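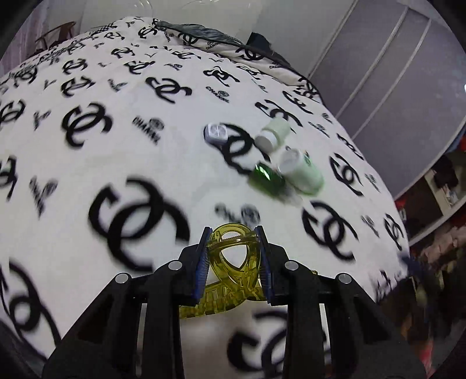

4. Grasp State Estimation from the Wrist View

4.1 Problem setting

The policy described in Section 3 takes as input the relative pose of the gripper and an image from the wrist camera. In the first version of the system we also passed in the jaw width, read from tags on the fingers. This worked on the bench but failed in homes, where the tags were often in shadow or covered by the object. We therefore removed the tags and trained a separate module, Skoryk, to estimate three values from the image alone: the jaw width, whether an object is held, and the outline of the held object in image space.

The module runs before the policy at every step. Its output is used in two ways. During training it labels the demonstrations, so that each one can be split into approach, hold and release phases. At run time it tells the planner when to close the jaws further and when to begin a retreat.

4.2 Separating the held object from the background

The fingers always enter the image from the bottom edge, and their shape is known up to one degree of freedom. Finding them is easy. The hard part is the region between and just above the tips, where the held object and the surface behind it share the same pixels.

Figure 4 gives a case of the kind we found most difficult. The gripper holds a translucent hair claw clip over a bed covered in white fabric with a black repeated print. The fabric shows through the opening in the middle of the clip. A segmentation model trained on solid objects tends to cut the clip along the edges of the print, because those edges have higher contrast than the edge of the plastic. Four small items lie on the fabric beyond the gripper, and a detector that looks only for things other than the bed will often return one of them instead.

Figure 4. Wrist view with a translucent claw clip held between the ribbed finger pads, above a patterned bed cover.

We handle this with a short window of frames in place of a single one. While the gripper moves, a held object stays nearly fixed in the wrist view and the background slides past it. Skoryk computes dense optical flow over the window, subtracts the motion explained by the camera pose, and keeps the region whose flow agrees with the finger pads. The color image is then used only to refine the border of that region. For translucent objects we found it better to skip refinement inside closed holes and fill them, as the planner needs the outer extent and has no use for the opening.

When the gripper is at rest the flow carries no information. In that case the last mask is held until motion resumes — a simple rule, but one that removed most of the flicker we saw in early runs.

4.3 Training data

We trained on 1000 demonstrations from the Jestside set, recorded with the hand-held version of the gripper, and kept 24 more for validation. No masks were drawn by hand for the training part. Labels came from the flow procedure above, run offline with a longer window. Lev Tkachuk drew masks for the validation part, using the Balow annotation tool, and Ileana Radu checked them. Where the two disagreed on the border of a transparent part, we kept the larger outline.

Fabric with dense print is uncommon in the training part. To make up for this we pasted repeated patterns onto flat surfaces in roughly 500 of the demonstrations, warping each pattern with the estimated surface normal so that it narrowed with distance. Patterns pasted without the warp gave no benefit.

4.4 Failure cases

Two kinds of error remain. The first appears when the operator moves the gripper and the supporting cloth together, for example when a fingertip catches on a fold. The cloth then moves with the pads, and the module reports it as held. We reject masks that touch the image border above the fingers, which catches the larger cases and misses the small ones.

The second concerns thin parts that reach behind a finger. On a claw clip, the row of teeth may pass behind one of the gripper's bars and come out on the other side. The module usually keeps the piece attached to the pads and drops the rest, so the estimated extent is too small. In the Custetti planner we add a fixed margin of 40 pixels to the mask before the collision check. This is safe for placing on an open surface. It is too conservative for placing into narrow boxes, and those tasks are left out of the comparison in Section 5.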